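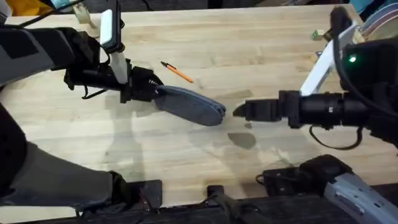

Is a robot open day worth giving up an afternoon for if you don't work with robots?
For me it was, mostly for the two-arm table, though I'd go early and wear comfortable shoes.

I went to the Datton open day in Florkport in May 2022 with my neighbor Flynn Nepia, who fixes bikes and will take apart anything you leave near him. Tickets were 14 dollars each, which got us in the door, a paper map and a coffee (weak, but hot!). The map was no help at all. We walked into a storage room twice.

The first hall was mostly talks and posters and I'll be blunt, I skipped most of it. There was a long talk on warehouse software from a company called Wuyts and the chairs were hard. Flynn lasted longer than I did.

The good stuff was upstairs in the workshop, where you could stand right by the tables and ask questions. My favorite was the handover table: two arms facing each other across a wooden tabletop, black grippers on both, and a blue-gray thing like a shoe insole in the left one, pointed straight at the open fingers of the other. I've handed people things all my life and never given it a thought, but watching those two get that close with only a sliver of table between them, I was holding my breath. There was an orange pencil lying on the table too, plus a little block with a green face farther back, so it felt like a real workbench and less like a trade show stand.

Myrto Karamanlidis was running that table and she was great, very patient with me. I asked why an insole, and she said flat things are a pain: there isn't much edge to grab, and the second hand has to find a free bit of it while the first is still holding on. She let us stay for 3 tries. Two went through fine and on the other one the arms just sort of hovered until she reset them (I liked that she didn't hurry us off when it happened).

What I didn't like so much: it got crowded. They had 388 people signed up and the workshop is not a big room, so by midafternoon I was looking at the back of a tall man's jacket. The signs next to the tables were written for engineers, and if Myrto hadn't been there I'd have gotten nothing out of them. And no seats upstairs, not one!

Kids seemed happy enough, but I wouldn't bring very little ones, as there's a lot of standing and waiting.

I'd give it 4 out of 5, with the missing point for the crowding and that map. They're doing another one in September and Flynn has already asked me to go. I said yes, as long as he drives.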